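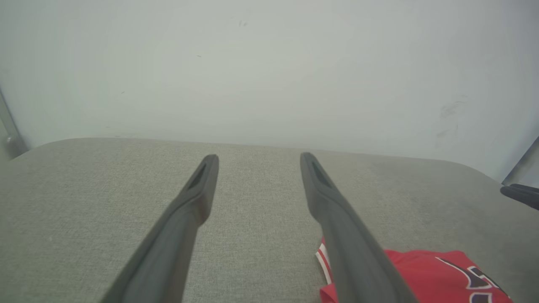
Plillidow is a small collection of pictures and notes on clothes left lying on soft furniture at home: on sofas, cushions, padded benches and the ends of beds. We started it in the Govberg flat and continued it in the house on Mugo street. Plain fabric is the easiest background for this work, and a light gray weave with a crumpled red garment near the corner is a typical case, where the color alone is enough to find the clothing. Gray socks on the same kind of cover are much harder.

Contents

The present version has 800 pictures and 217 short notes. A note is written only when the labeler was not sure about something, so most pictures have none. 167 pictures come from Govberg and the others from Mugo.

Labels

garment: the general kind, such as shirt, trousers, sock, towel. If the kind can not be decided, please write "cloth".
state: folded, partly folded, crumpled, hanging over.
surface: the furniture under the garment, with its color.
visible: whole or part. A sleeve which goes under a cushion is "part".

Two garments that touch each other receive two separate lines. In version 1 they were joined, and this made the numbers for shirts wrong.

Known problems

The word "partly folded" was used differently in the two homes. Felista Simiyu has checked the Govberg part again, but the Mugo part is still waiting. Throws and blankets are sometimes labeled as towel.

Changes

Version 2, December 27, 2021: surface color added, joined lines separated, Varkar sheet names replaced with the names given above.

Corrections are welcome. Please send the picture number together with the label you propose.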